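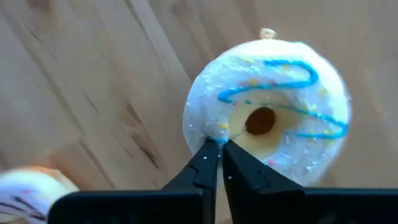
Groltbridge, a maker of play food for homes and preschools, is bringing its Piltine bakery range back to stores in October, and the company would like buyers to read the small print before they get excited. Toy food is a crowded shelf. Most of it claims to build language, number sense and good manners, often on the same box. The new donut has a pale cream body, a shiny white glaze with bright blue icing squiggled across it, a few small sprinkle marks in colors such as yellow and red, and a hole that is closer to an oval than a circle. It is a toy donut. Groltbridge makes no further claim for it.

"I have been in this business long enough to distrust the word 'developmental' on a plastic cupcake," said Adhiambo Barasa, head of product at Groltbridge. "Children play shop with it. They play cafe with it. Some of them put it in a shoe and forget it. We are happy with all of that, and we took the learning claims off the box."

What has changed

The earlier Piltine range was withdrawn from sale last year after the company decided it was too neat. Every bun was the same smooth dome and every donut was a perfect ring with evenly spaced dots. Parents who wrote in were polite about it. Their children, by their own account, were less interested.

The company was doubtful that a messier look would help, and said so at the time. Dennis Were, who leads the design team, was asked to prove it before any new molds were paid for. His team made 23 trial pieces and left them with Omirden, a preschool that had agreed to put them out with its regular kitchen toys and keep a simple log of what got picked up.

"I expected a shrug," said Were. "We got a shrug for the bread rolls. The donuts with thick, wandering icing were carried around all morning, and the plain ones stayed in the basket. One preschool is one preschool. I would not hang a poster on it, but it was enough for me to stop arguing for the dots."

The bread rolls were dropped from the range. So was a croissant that the children at Omirden kept serving as a crab.

Muthoni Kariuki, lead teacher at Omirden, kept the log. She remains cautious about what it shows.

"They liked the bumpy glaze, and they ran their thumbs over it," said Kariuki. "Would they have liked a good pine cone as much? Probably. I told the company that and they wrote it down. What I will say is that the donuts got traded. A child would hold out for the one with the most blue on it, and there was real bargaining over that – more than I usually hear at the play kitchen."

How it will be sold

The first run is limited to 1310 boxed sets, with a further 500 single donuts sold loose through Gachanja, the company's distributor to independent toy stores. Groltbridge calls this a small run and means it. The previous range was overordered, and unsold boxes took up warehouse space for most of a year.

Each boxed set holds 2 donuts, a tray and a paper order pad. There is no app, no sound button and no collectible series. A glow-in-the-dark version was suggested by one retailer and turned down.

Gachanja's sales manager, Idrisa Rweyemamu, said stores have asked fair questions about whether anyone needs another play food line.

"Need is a strong word," said Rweyemamu. "Stores have heard 'this one is different' from every vendor who walks in, including me. So I put a donut on the counter and stop talking. If the owner picks it up, we discuss an order. If it just sits there, I go and get lunch."

Retailers may order single pieces before committing to boxed sets. Unopened sets can be returned to Gachanja at the end of the season, a term the company added after complaints about the last range.

Groltbridge will decide on a second run once returns are in. Early orders alone will not settle the matter, the company said, and no further bakery items are planned until then.

About Groltbridge

Groltbridge designs play food and pretend kitchen accessories for home and preschool use. The Piltine range is its only bakery line.

Press contact

Peninah Magesa, Groltbridge press office. Sample donuts are available to reviewers on request. Reviewers are welcome to dislike them in print.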